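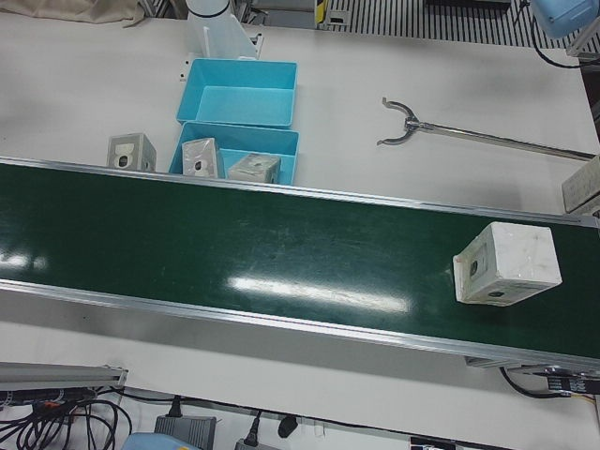
Sorting at belt height: Khalil Daher on the Hirier open day

The conveyor cell was one of four stations at Hirier's open day on 29th April. Khalil Daher, who set it up with Yurii Kobzar, had the green belt running at 50 millimetres a second for most of the afternoon.

"It can go a good deal faster," he said. "At 50 the visitors can follow what the arms are doing, and so can I."

The task is to take boxy parts off the belt and put them in the cyan bins beside it. Daher described the picking as the easier half. "The block arrives at whatever angle it was put down. The software estimates the rotation, the wrist matches it, and the fingers close. Placing is harder. Once there are two blocks in a bin, the third has to go somewhere, and one of the first two may be leaning."

Reflections from the ceiling lights are a known difficulty. The belt surface is glossy, and Kobzar spent part of July last year adjusting thresholds so that a bright patch was not taken for a white block. Daher would prefer a matt belt. "We asked. The lead time was 34 weeks."

Over the day the cell attempted 282 picks, of which 24 failed. Most of the failures, according to the log, were blocks gripped too near a corner.

Asked whether both arms were needed for such a small job, Daher said that one would do at this speed. The second is there for handovers, which were not part of the programme. He expects to show them once the cell has moved to the Dalgleish building, where there is more floor and the cabling can go under the table.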